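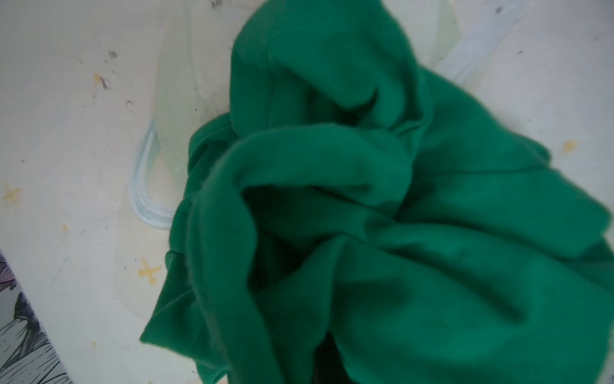
What is the notice period for giving up an allotment plot at Lalerside?
The notice period is 30 days in writing, and rent already paid for the current year is not refunded.

Lalerside Allotment Association: Members' Forum
Topic: Proposed change to the waiting list rules

Posted by site_secretary
Members are advised that a change to Rule 6 will be put to the annual meeting in November. Under the present rule, a vacant plot is offered whole to the person at the head of the list. Under the proposed rule, any full plot falling vacant would be divided into two halves before being offered. Existing tenants would not be affected. Comments are invited below and will be passed to the meeting.
Lucero Bedoya, Secretary

Posted by plot_17_espinoza
I wish to record my objection. A half plot does not allow for a proper rotation of potatoes, brassicas and legumes, particularly once a shed and a water butt have been accommodated. The rule as it stands has served the site well.
P. Espinoza

Posted by D_Arboleda
With respect to the previous contributor, I have kept a half plot for four seasons and rotate my crops without difficulty. The beds are narrower and I do not grow maincrop potatoes. Applicants at present wait so long that several have moved away before an offer is made.

Posted by plot_17_espinoza
I accept that it can be done by a tenant who does without maincrop potatoes. I do not accept that all future tenants should be obliged to do so.

Posted by valderrama_d
May I ask how the cost of dividing the plots would be met? The quotation from Wijaya Fencing for posts, wire and two additional gates at the lower end was £1,734, and I understand that it did not include moving the standpipe.

Posted by site_secretary
Mr Valderrama is correct that the standpipe was excluded. The reserve fund stands at £3,938. It is not proposed to fence between half plots. A mown path would be sufficient, and the quotation referred to concerns the boundary only.

Posted by valderrama_d
Thank you. In that case I would ask that the wording say "mown path" expressly. The draft says "suitable division", and that could mean anything.

Posted by D_Arboleda
I would support that amendment.

Posted by RiosD
Could the rule offer a choice? An applicant might accept a half plot at once or remain on the list for a full one. The society at Clullasero operates in this manner.
Duván Ríos

Posted by plot_17_espinoza
I could vote for Mr Ríos's suggestion. I remain opposed to the draft as circulated.

Posted by site_secretary
Both amendments have been noted and will appear on the agenda in the names of their proposers. A seconder is still required for Mr Ríos's amendment. Names should reach me in writing before the agenda is printed.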